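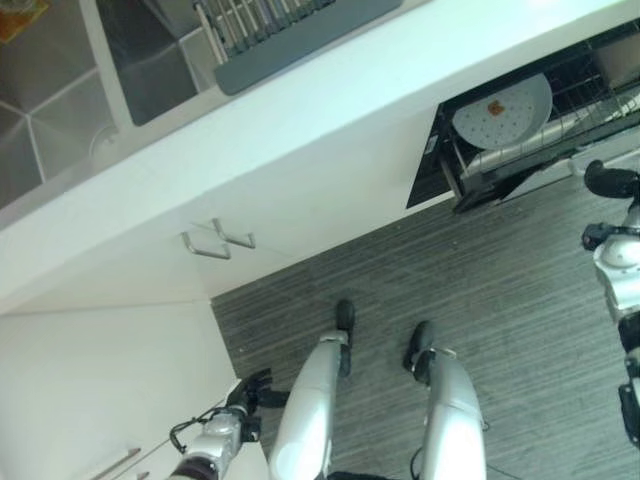 FARKBERG, December 26, 2025 — We've finished our first big side-by-side gripper trial, and I'm the one who gets to tell you about it! I run hand testing at Stetsiuk, and since June my desk has been a few steps from a kitchen sink.

The job was simple to write down. Take three gripper designs, put each one on the same two-armed robot, and have it do kitchen chores until we had 3,000 logged grasps to compare. Plates, mugs, cabinet handles, fruit and vegetables — the stuff people really have at home. We kept the arms and the control software the same all the way through, so any difference in the numbers comes down to the fingers.

The winner is the one we're calling Inanier, and it goes out to partner labs with this announcement. Across the full run it dropped or lost its hold 207 times. I know press releases like to skip that kind of number (our sales folks asked me twice if I was sure), but I'd want it if I were buying.

Plates gave us the most trouble. A plate standing in a dishwasher rack leaves very little room for a finger on either side, and the wires get in the way if you come in even slightly crooked. We went through 13 fingertip shapes before we found one I was happy with, and I still think it's a touch too wide.
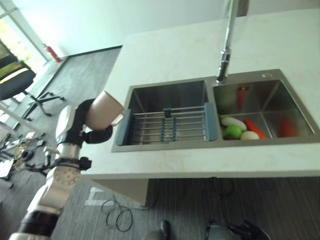 Mugs were a lot more fun. You can go for the handle, the body or a bit of both, and every design had its own favorite. Inanier does best with a low grip, fingers around the base and the handle together, which leaves the rim clear over a sink or a drying rack. One of the other two designs was faster at closing, I'll give it that, but it tended to twist the mug on the way up.

The full grasp logs, fingertip drawings and controller settings are free to any lab that asks. Our partners at Rerkent are repeating the mug and plate tests with their own arms, and we'll publish their results next to ours — even if they don't match.

Want to try a set? Write to the Stetsiuk hand testing desk in Farkberg and tell us which arm you use, plus the worst thing in your kitchen to pick up.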